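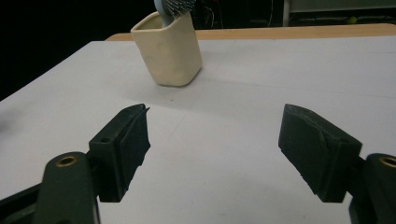 The cup on my work table, brush in it.

Best way to keep a brush in a cup without wrecking it (or tipping the whole thing over)?

Posted by cladcombe_crafter

Hi all, long-time reader, first time I've had a reason to post! I've set up a little painting corner in the spare room, and I'm trying very hard to be the kind of person who puts things back where they go. So far my entire storage system is one cream ceramic cup. It's kind of square and gets a bit narrower one way, so it isn't your standard round mug, and I love it to bits. I picked it up at the flea market in Cladcombe for 2 dollars and I'm not giving it up, so please don't tell me to buy a brush rack.

Here are my troubles. I've read on a couple of pages that you should never leave a brush standing in a cup, and on a couple of others that a cup is the only sensible place for it, so which is it? I've already ruined one nice brush this year (the tip went into a permanent hook, like a little umbrella handle) and I'd rather not do another one.

Also, the cup feels tippy to me once there's something long in it. I've knocked it over with my sleeve more times than I want to admit. Do I weigh it down with something? Sand? Rice? My sister-in-law swears by dried beans but I keep picturing bugs.

And last thing, the table. The top is a pale gray-white and it has thin seam lines running across it at a diagonal, and it shows every single speck. I wipe it down, turn my back, and there are little dark dots on it again. Is there a cleaner that won't dull a matte surface? I tried the Castex spray I use on the stove and I think it left a haze, but that could be me not rinsing it right. The paint is acrylic, if that matters.

Thanks in advance! I have 31 of those tiny tubes of paint in a shoebox waiting for their turn, so that'll be my next post, I'm sure.

paintwater_and_coffee replied:

Both pages you read are right, they're just talking about different moments. A dry brush can live in a cup for years with the bristles pointing up. What kills them is standing bristles-down, especially in water. You rinse, you get distracted, you leave it in the jar over lunch, and the weight of the handle bends the tip against the bottom. That's your umbrella handle right there.

What I do, every time:

Rinse in cool or lukewarm water until it runs clear. Hot water can loosen the glue up in the metal part and then you start shedding hairs into your sky.

A little plain bar soap in the palm of your hand, swirl, rinse again. Keep going until the suds stay white. Acrylic hides way up near the metal, so give that part a gentle squeeze too.

Shape the tip with your fingers and lay the brush FLAT on a folded towel overnight. This is the part people skip. If you stand it up wet, the water runs down into the handle, the wood swells, the paint on the handle cracks, and then the metal part gets wobbly.

In the morning, once it's dry all the way through, it goes in the cup with the bristles up. Done.

As for your hooked one, don't throw it out yet! Dip just the hairs in hot (not boiling) water for a few seconds, reshape, and let it dry flat with a bit of soap left in it to hold the point. I've rescued two synthetic ones like that. If it doesn't come back it'll still be great for glue or for grass and bushes, where you want a messy edge.

For the tipping, I use clean aquarium gravel, maybe an inch deep. It's heavy, it doesn't attract anything, and you can rinse it when it gets dusty. Skip the beans. I did rice once and one damp brush turned the bottom of the cup into something I don't want to describe.

lowshelf replied:

just move it to the back of the table. mine sits well out of elbow range, hasn't gone over since. gravel seems like a lot of work for one cup

fernard_kitchen_table replied:

Agree with the long answer on the brushes, so I'll just take the table, which I have opinions on because I've ruined one.

With a matte top, go easy on anything meant for stoves. I don't know what's in your spray, but a degreaser can leave a film if it isn't wiped off with plain water afterward, and that might be all your haze is. Try this before you panic: warm water, one drop of dish soap, soft cloth, then a second cloth with only water, then dry it with an old T-shirt. Do a small patch at the edge first. If the patch looks better than the rest, there's your answer – it was residue and you can do the whole top.

Don't use the scrubby side of the sponge. On a matte finish it makes shiny spots and you can't un-shiny them. Same with those white eraser blocks. I used one on my old table back in February and I could see the exact shape of my arm swing every time the sun came in.

Watch those seams too. Wipe along them instead of across, because wiping across can push water and grit down in. If crumbs are already sitting in there, a dry toothbrush gets them out nicely.

About the specks, are they paint or dust? If they smear when damp it's probably pigment. If they lift off on a bit of masking tape, it's just fluff and grit and you'll never be fully rid of it, sorry! If they're dried acrylic, lay a wet cloth over them for 6 minutes or so and nudge them with the edge of an old plastic card. Mine popped right off.

What I ended up doing was putting down a sheet of Heinonen craft paper while I paint and rolling it up at the end. A roll cost me 8 dollars and I'm still on the first one.

cladcombe_crafter wrote:

You're all wonderful, thank you! I did the soap and two cloths thing on a patch by the corner and yes, it was haze from the spray, it looks so much better already. Gravel is on the shopping list. The hooked brush is lying on a towel with soap in it, looking sorry for itself, and I'll let you know in the morning how it comes out.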